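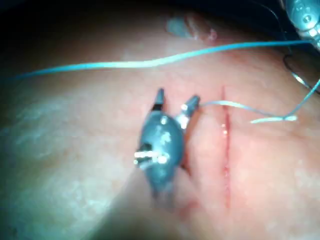

Vertical cut, before the first knot. Blue thread, edges still apart.

Bench notes > Closure > September > Pad trials, second batch

Started 8:40. Darcy Perron in from the start, Hélène Caron joined after lunch. Purpose of the day was to get through the second batch of pads from Salehi and decide whether we keep ordering them or go back to the Imer ones for the autumn course.

Pads came out of the fridge at 8 and sat on the bench under damp cloth. Last time we used them straight out of the bag and the top layer felt stiff for the first hour, then softened, so the early closures and the late ones weren't comparable. Letting them warm seems to have fixed most of that. One pad had a soft corner where something had been stacked on it in the box. Put it aside for knot practice.

Cuts

All cuts made by Darcy with a fresh blade, single pass, straight, along the long axis of the pad. We said 4 cm and he kept to it well. Second passes leave a little step in the wall of the cut and you can feel the needle catch on it, so any cut that needed a second pass was marked with a dot of ink and left out of the table.

Something I keep noticing with this material: the cut opens more in the middle than at the ends, even with nothing pulling on it. The Imer pads stay shut until you spread them. I like the Salehi behaviour better for teaching, as people can see where the tension is going to be and can think about where the first stitch ought to go. Hélène disagrees. She says beginners chase the gap and put the first bite too close to the edge. We had this same conversation in the spring and didn't settle it then either.

Surface has a fine dimple to it and goes a bit pink beside the cut. Further out it is pale and matte. Don't wipe it with alcohol, it goes tacky and stays that way. Damp gauze only.

Thread

Blue throughout. We have plenty of it and it shows up against the pad, which the undyed stuff does not. Cut to 12 cm for interrupted stitches. I found that short once the tail was allowed for and went up to 15 for my own set. Darcy stayed on 12 and had no trouble, so it may be my habit of leaving a long tail. Noted both lengths in the table.

Memory in the thread is the main nuisance. Straight off the Fumik card it holds its folds and wants to spring into a loop beside the cut, right where the next bite is going in. Pulling it gently between finger and thumb before starting takes most of it out. Hélène wets hers. Wet thread lies flatter but then sticks to the pad, and you end up peeling it off the surface before each throw. Try both again next session on the same pad so we are comparing like with like.

Order of stitches

Tried three ways:

a) Start at the top and work down.
b) Start in the middle, then halve each side.
c) Both ends first, middle last.

(b) gave the neatest line on these pads. Makes sense given where they gape. (a) left a small pucker at the bottom end on more than half the tries. (c) was fine for Darcy and poor for me. My middle stitch went in too tight every time and the edges rolled in.

Target is 4 stitches per cut. One of my cuts got 5 because I misjudged the gap, and it looked better for it, but the spacing rule stays as it is until we have more to go on.

Bites

Entry distance from the edge matters more on this pad than on the old one. Too near and the thread cheese-wires through as soon as the first throw is snugged down. Too far and the skin layer bunches. Hélène's suggestion was to draw a faint guide line on each side with the washable pencil. Did that for the last part of the afternoon and the tearing mostly stopped. The pencil drags a little on the dimpled surface, so press lightly and go over it twice.

Also: follow the curve of the needle. I know this, and still pushed straight on two of them late in the day and tore the far wall. Stop when tired.

Tally

10 cuts closed and kept for the table
2 left out (second pass of the blade)
1 pad set aside (soft corner)

Tear-through happened on 3 of the 10, all before the guide lines. Knots held on all of them when the pad was bent over the edge of the bench. We counted a knot as held if it hadn't shifted after about a minute of bending. Crude, but it's the same test as the first batch.

Bench

The Grirkometti clamp is loose again on the left. I packed it with a folded bit of card and it was fine, but it wants a proper washer. Lamp arm droops if pushed past the second joint. Leave it where the tape mark is.

Sharps tin was close to full by 3:30, so swapped it. Spare lids are in the second drawer with the gauze, not on the shelf where the label says.

Next

Same pads, same cuts, guide lines from the beginning.
Wet against dry thread, same pad, alternate stitches.
Darcy to try 15 cm lengths, me to try 12 and leave a shorter tail.
Ask Salehi if the top layer can be had slightly thicker, and what that does to the price.
Hélène wants one pad cut across the short way to see if it gapes differently. Use the one with the soft corner if the rest of it is sound.

Packed up at 4:15. Used pads are in the grey tub with the lid on, labelled by row. Please don't bin them, I still have to measure the spacing.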